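## Workshop notes: the Flollano arm project

The two-armed build in the back bay at Konwood is still running in simulation while we wait for the second set of Joltent motor drivers. Mohandas Nair has put together a virtual living room for it, with a sectional sofa, a glass-topped coffee table and a sliding door out to a garden, and the control code now runs there every evening.

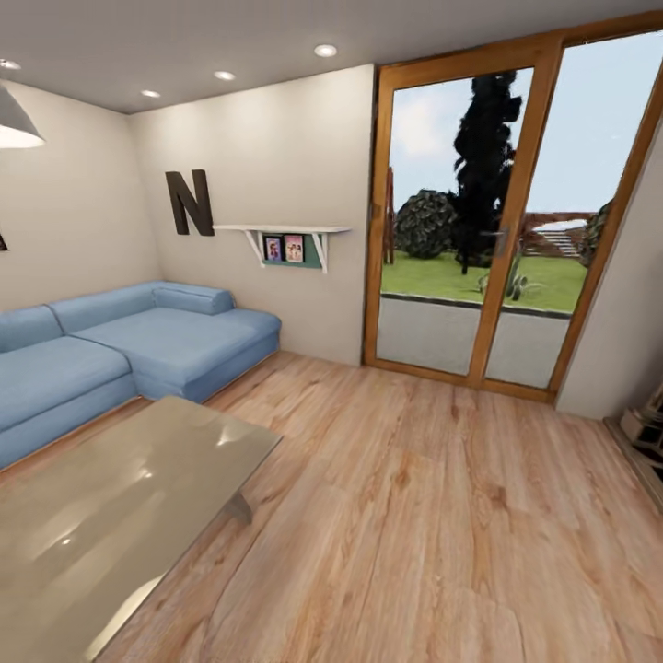

### Picking things up

The arms share one controller, and each has its own gripper. We started with plain blocks and have since moved on to household objects in awkward shapes.
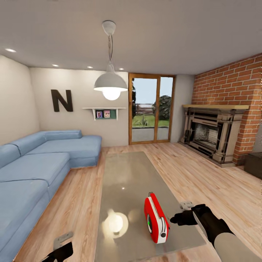
Grip force is the setting we change most. Too low and an object slides away, too high and the simulated joints start to shake. Mohandas wants a mix of shapes in the test set, and the red and white radio lying on its side on the coffee table is a good one for the right arm to reach for. The force limits sit in one file, so please note your changes in the logbook.

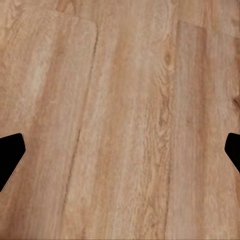
Calibration took 2 evenings. Both wrist views have to agree on where the fingers are before any grasp is worth trying. We check with the gripper open and nothing between the black fingertips – plain floorboards behind them make the outline easy to pick out. The current settings came from run 189.

Driving the base is next. The route goes from the sofa, past the white pillar and up the hallway to the "Welcome HOME" lettering. Turning near the coffee table still needs work.

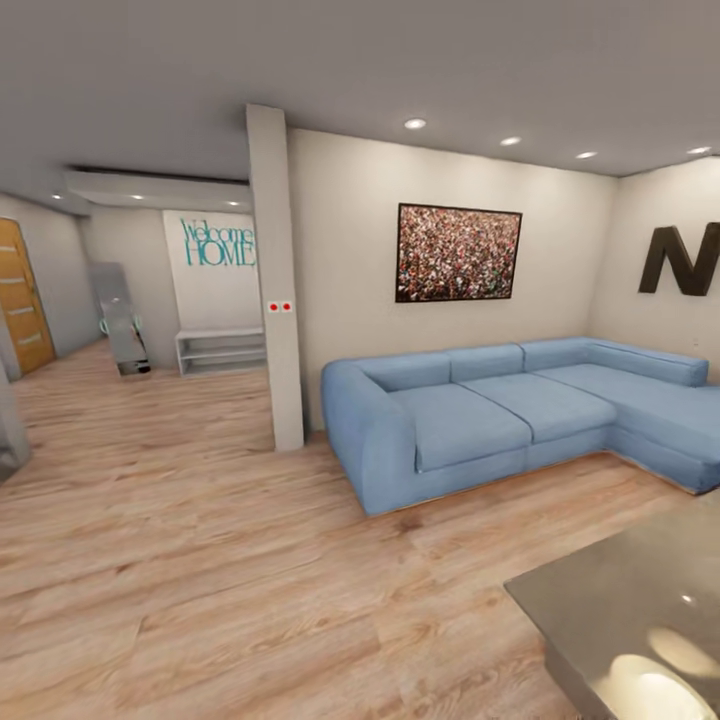
### Help wanted

- Someone to print 8 finger pads in the grey filament
- A spare 5-amp bench supply, on loan until February
- The key to the Lockwood cabinet, back on its hook please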